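Why Do Bubbles Have Rainbows in Them?

Blow a soap bubble on a sunny day and watch it closely. At first it looks clear. Then pink and green swirls slide across it, and maybe a streak of gold! But the soapy water in your cup had no color at all. So where did the rainbow come from?

It came from the light. Every bubble is playing a trick with sunlight, and beetles, seashells and pigeons know the same trick.

White light is a mixture

Sunlight looks white, or a little yellow. It's really a mix of all the colors, traveling together. When you see a rainbow after a storm, raindrops have spread that mix out so you can see red, orange, yellow, green, blue and violet side by side.

Light travels in waves, a bit like the ripples on a pond. Red light has long, lazy waves. Violet light has shorter ones that are squeezed closer together. They are all far too small to see, even with a magnifying glass.

Most colored things get their color from pigments. A pigment soaks up some colors and bounces the rest back to your eyes. A ripe tomato bounces back mostly red. It looks red from the front, from the side and upside down.

Some things don't work that way. Their color changes when you tilt them or walk past them. The word for this is iridescent (say it: ir-uh-DESS-ent). It comes from Iris, the Greek goddess of the rainbow.

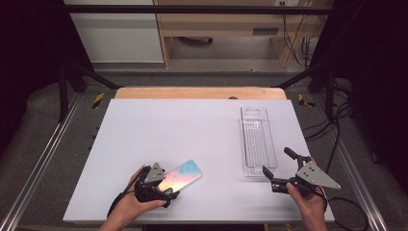 What happens inside a bubble

A bubble's wall is like a very thin sandwich, with soap on the outside, soap on the inside and water in the middle. When light hits it, some bounces off the outer side. Some sneaks through and bounces off the inner side. Now there are two sets of waves heading for your eye, and one of them has traveled a tiny bit farther.

If the high parts of the waves line up, that color gets brighter. If the high parts of one meet the low parts of the other, they cancel out and that color fades away. Scientists call this interference. Which color wins depends on how thick the wall is and where you are looking from.

How thin is the wall? Thinner than a hair, by a lot! We measure it in nanometers, and there are one million nanometers in a single millimeter. Part of a bubble's wall might be 470 nanometers thick. Water drains down to the bottom, so the top gets thinner and thinner. When it gets well below 100 nanometers the color disappears and the top can look dark. Watch out, it's nearly ready to pop!

Animals that shimmer

The blue morpho butterfly has wings that flash like blue foil, but there is hardly any blue pigment in them. They are covered in tiny scales, and each scale has rows of ridges that send blue light back at you. As the butterfly flaps, the blue seems to blink on and off.
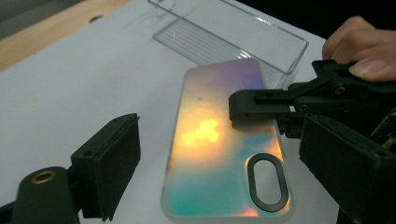
Hummingbirds do it with their feathers. A male ruby-throated hummingbird can look as if he has a plain dark throat, and then he turns his head and it blazes red. Pigeons have green and purple necks for the same kind of reason, so you can look for iridescence on almost any city sidewalk. And the lining of an abalone shell is built from thin layers stacked up like pages in a book.

People have been copying nature's shimmer for a long time. Glassmakers put thin coatings on vases, and button makers carve buttons out of real shell. Plenty of everyday things shine this way too, like gift wrap, stickers, and a see-through phone case with lavender and pink at one end and sea green at the other. Look around your own home and see what you can find. 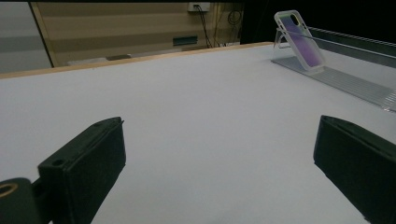
Tilting is the best test for iridescence. Put your shiny thing near a window, look at it from one side, then move your head slowly to the other side. Do the colors slide or change? You can leave it lying flat or lean it on something, the way a phone rests upright on a clear stand, and then look again. Try a spoon and a red crayon as well, and write down what each one does.

Make a rainbow that stays

You will need:
a bowl of water
a piece of black paper
clear nail polish
a grown-up to help

1. Slide the black paper under the water.
2. Ask your grown-up to let one drop of polish fall onto the surface. It will spread out into a thin skin.
3. Lift the paper up slowly so the skin comes with it.
4. Let it dry flat for 3 hours, then tilt it in the light.

The polish was clear, and now your paper has bands of color on it!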